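Kershaw bottling plant, open day visit

I have been on enough plant tours to know when I am being walked past the interesting parts, and Kershaw's open day at Jonudside had a fair bit of that. We were told to arrive at nine. The doors opened at 9:50, and the parking lot was already full.

The tour itself ran on a raised walkway behind glass. Our guide gave the speed of the main line as 1000 bottles an hour, which seemed low for a building that size, and when I asked whether that was one line or all of them she said she would find out. I never heard back. The water treatment room got two minutes. The gift shop got twenty.

Most of the talk was about Wotimus, the new fruit drink range, and how it uses "less sugar." Less than what? The leaflet compares it only with the company's own old recipe - not much help to a parent standing in a store aisle. The tasting was fine. Sweet, a little sharp at the end, gone from memory by the time I reached the car.

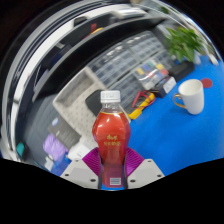 Derek Holroyd thought I was being hard on them. He went around with the afternoon group and said their guide had worked on the line for years, answered everything and let them stay by the filler as long as they liked.

Maybe so. I had the morning guide. The next open day is in September, entry is free, and the Clomness bus stops at the gate.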